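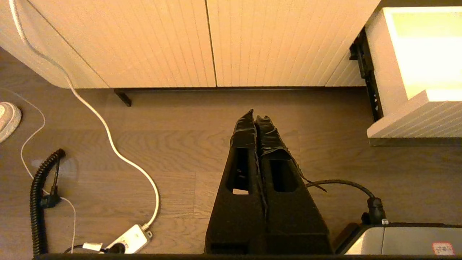
I gave up my big desktop computer this spring and I have been meaning to write about what happened to my evenings ever since. The short version is that I started listening to the radio again, real scheduled radio, the kind where you miss the start if you're washing up. I listen from the floor mostly, back against the couch, looking across the wooden floorboards at a white cabinet and letting somebody else pick the music for once. My knees complain. I don't care!

It began with a station called Horkham Community Radio, which I found while looking for a traffic report. They play two hours of old dance band records every evening, and in between the presenter reads out letters from listeners about their tomatoes. I thought I'd last ten minutes. I stayed for the whole thing and then tuned in the next night to hear if the lady with the blossom rot had tried the eggshells (she had, no luck yet).

What I'd forgotten is how nice it is to not choose. On the streaming apps I had 85 playlists, and I know that because I went through and deleted them one by one in June. Most of them had maybe one song I still liked. A few I have no memory of making. One was called "soup" and I played it all the way through trying to work out why.

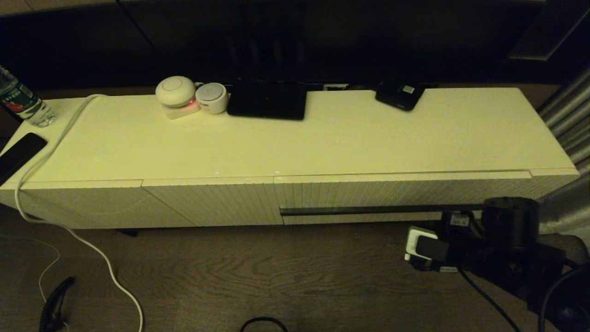

Anyway, the radio has its bad points too. The Okafor Hour, which is my favorite, is on at a time when any sensible person is eating dinner, and it's never repeated. And the ads! There is one for Markell Carpets that uses the same six notes over and over, and I now hum it in the shower. I hummed it at the dentist.

I did look at buying a fancy tuner. Wenimix makes one for 600 dollars that people on the forums go completely misty-eyed over, and I had it in my cart twice. Then I thought about what I'd be using it for, tomato letters and carpet jingles, and closed the tab.

If you want to try it, start with whatever is smallest and closest to you and give it a week of evenings. Leave your phone in the kitchen. Next up for me is the late-night shipping program, if I can stay awake for it, and I still need to write in about my beans.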